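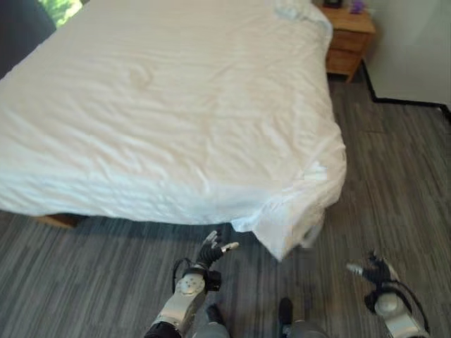 Liapis Sub-Irrigated Trough Planter, 11-litre module

Product code: 2238
Supplier: Rallness Garden Supply, Tovthorpe
Page last revised: 22 May 2023

Overview

The Liapis trough is a self-watering planter for balconies, window ledges and paved areas. Water is held in a tank in the base and drawn up into the compost by capillary action through two wicking columns. The module holds 11 litres of compost when filled to the line moulded inside the rim. It is sold singly. Modules can be joined end to end with the Sekon connector, sold separately, so that a row can be filled from one point.

The trough is suited to bedding plants, salad leaves, compact herbs and small perennials grown for a season or two. It is not suited to cacti, succulents, lavender, rosemary or other plants that need the compost to dry out fully between waterings. It should not be used for shrubs or climbers, whose roots will enter the wicking columns and block them.

Construction

The outer trough, the inner platform and the filler tube are injection-moulded polypropylene with a UV stabiliser. The platform sits on a ledge above the tank and lifts out for cleaning. Each wicking column is a perforated cup that passes through the platform and stands on the floor of the tank. The cups are packed with compost at planting and must not be left empty or filled with gravel.

An overflow slot on the rear face sets the highest water level. It leaves an air gap beneath the platform. The slot must be kept clear at all times. If it is blocked by moss, soil or a wall pushed hard against the back of the trough, rain will raise the water above the platform and the roots will stand in it.

The float indicator is a rod with a red cap, housed in the filler tube. It shows the tank level only. It gives no reading of the compost itself.

Colours: slate, stone, dark green. The inner platform is black in all cases.

Supplied in the box

Outer trough
Inner platform
Wicking cups, 2
Filler tube with float indicator
Drain plug and spare washer
Instruction sheet

Compost

Use a peat-free multi-purpose compost with a fine, even texture. Coarse mixes with a lot of bark do not wick well, and the surface will remain dry even when the tank is full. Garden soil should not be used, alone or mixed in. It settles, shuts out air and will work its way down through the platform.

Perlite may be added at one part to four of compost. Water-retaining gel should be left out. In a sub-irrigated planter it keeps the lower layer saturated and is a common cause of root rot.

Setting up

1. Place the trough where it is to stand. A planted trough with a full tank is awkward to move and should be lifted by two people, from beneath and not by the rim.
2. Check that it is level along its length. A slope towards one end leaves one wicking column short of water.
3. Fit the drain plug and washer. Hand-tighten only.
4. Drop in the platform with the cups in place and push the filler tube through the corner opening until it clicks.
5. Moisten the compost in a bucket. Pack the cups firmly, then fill the rest of the trough without pressing down.
6. Plant, and water from above until water shows at the overflow.
7. Leave the tank to run down. Begin filling through the tube once the plants have put out new growth.

Step 7 is the one most often missed. Young plants have short roots, and a tank kept full from the first day gives them more water than they can use.

Watering in use

Fill through the tube until the red cap stops rising or water appears at the overflow. Let the indicator fall to its lowest point and leave it there for a day or two before refilling. This lets air back into the lower compost. A tank that is topped up daily never gives the roots that interval.

In full sun in July, a trough planted with petunias or tomatoes may need filling every other day. In shade, or with slow-growing plants, the tank may last up to 11 days. Check the indicator and do not fill by habit.

Drooping plants

Wilting has more than one cause, and the indicator alone will not tell them apart. Push a finger into the compost to the second joint before adding water.

Dry compost, tank empty: fill the tank and water once from above. The capillary link breaks when the compost dries out and will not restart from below unaided.

Dry compost, tank full: the cups are badly packed or blocked. Lift the platform and repack them.

Wet compost, tank full: stop watering. Remove the drain plug, let the tank empty and leave the plug out until the top layer has dried. Check the overflow slot.

Moist compost, plants limp in the afternoon only: heat stress. No action is needed if they recover by evening. Cool-season plants such as pansies will go on doing this as summer comes on and are better moved to shade.

A thick mulch is not recommended on this planter. The compost receives its moisture from below, and a deep covering slows drying at the surface to the point where stem rot can set in. A thin layer of fine grit is acceptable and helps to discourage fungus gnats.

Feeding

Controlled-release granules mixed into the compost at planting will carry most bedding through the season. Liquid feed may be put in through the tube at half the strength stated on the bottle. Fertiliser salts collect at the surface over time and appear as a white crust. Scrape this off, remove the drain plug and flush the compost from above with plain water.

Winter

Take out the drain plug before the first hard frost and store it with the float indicator. The trough itself will stand being left outdoors, but a full tank can split at the base when it freezes. Damage from frost is not covered by the guarantee.

Joining modules

The Sekon connector replaces the drain plug on adjoining modules and links the tanks at floor level. All joined modules must stand at the same height. We advise no more than four in a row. The overflow on each module must be left open.

Wicking trial

The current cup replaces the narrower one fitted to earlier stock. It was tested in our glasshouse at Tovthorpe by Ye-seo Ok, who ran both types side by side in the same compost with lettuce and violas. The wider cup kept the upper layer evenly moist to the ends of the trough. The earlier type left a dry band at each end. Older troughs can be converted, as the openings in the platform are the same size and only the part below it has changed. Quote code 2238 when ordering replacement cups.

Guarantee and returns

The trough and platform are guaranteed for two years against cracking and faulty moulding. The float indicator and washers are treated as wearing parts. Unused troughs may be returned in their box. We cannot take back troughs that have held compost, owing to the risk of carrying vine weevil into the stockroom.

Trade orders

Pallet quantities are made up to order in one colour per pallet. The most we can supply in a single season is 4000 modules. Enquiries should be addressed to Fotis Katsaros at the Tovthorpe office, with the colour, the number required and the delivery postcode.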